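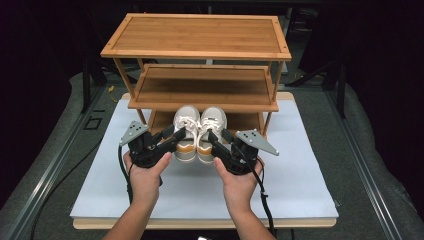 Marisol Huerta had joined the robotics club in September for the snacks, and by winter she was the one with the grippers, teaching by hand what the arm would someday do alone. She had both sneakers by their openings now, toes to the rack, and the two upper shelves stood empty and patient as church pews. "Easy, easy," breathed Sebastián Mansilla, who had named the project Jikoda and fretted over it like a grandmother - a very loud grandmother, most evenings.
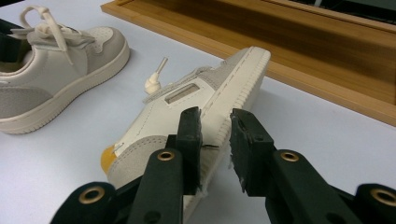 One shoe on its side, its partner looking on.

"Run 227," he said, writing it down. "Again?"

"Again," said Marisol.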